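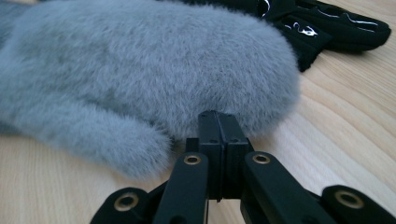 One gray mitten, extra fuzzy.

I finally got to sit in on a K-9 search and rescue training night, and I have been talking about it to anyone who will stand still! Our county team, the Gosselin Search Dogs, lets people come watch on Tuesday evenings, and Diane Vachon (she runs the trailing side of things) let me tag along with her and her bloodhound, Nedero.

I thought I knew how this worked. Dog sniffs a sock, dog finds a person, everybody claps. Well, the sniffing part takes a lot more care than that. Diane spent a good while on scent articles alone: who has touched it, what it was stored with, whether a worried relative already picked it up and passed it around the kitchen. She bags everything with tongs and clean gloves, and she writes down each person who handled it. If a deputy moved the pillowcase, the deputy goes on the list too, and sometimes he has to stand near the dog at the start so she can rule him out.

Then they ran a trail for me. A teenager from the team had walked out through the Flisidley tract before supper, 1,619 yards with two road crossings and a nasty loop behind the old pump house. Nedero got her harness on and she just changed – head down, ears dragging, pulling like a tractor. Diane hardly said a word for 22 minutes. She was reading the tail, the line, the way the head popped up when the trail turned. I was reading nothing at all and trying not to fall in a ditch.

At the pump house the dog overshot, swung back, checked both sides of the path and took the right one. I yelled. I was told, kindly, not to yell.

The kid was sitting behind a log eating crackers, and Nedero got her reward (string cheese, a whole stick).

The team has a second dog coming along, a young shepherd named Gikine who will do area search off leash. He's loud and he loves everybody. They're hoping to test him in October, and there's a training fund for it that needs to reach 4,000 dollars to cover travel and gear. I put in a little and I'm going back next week with better boots.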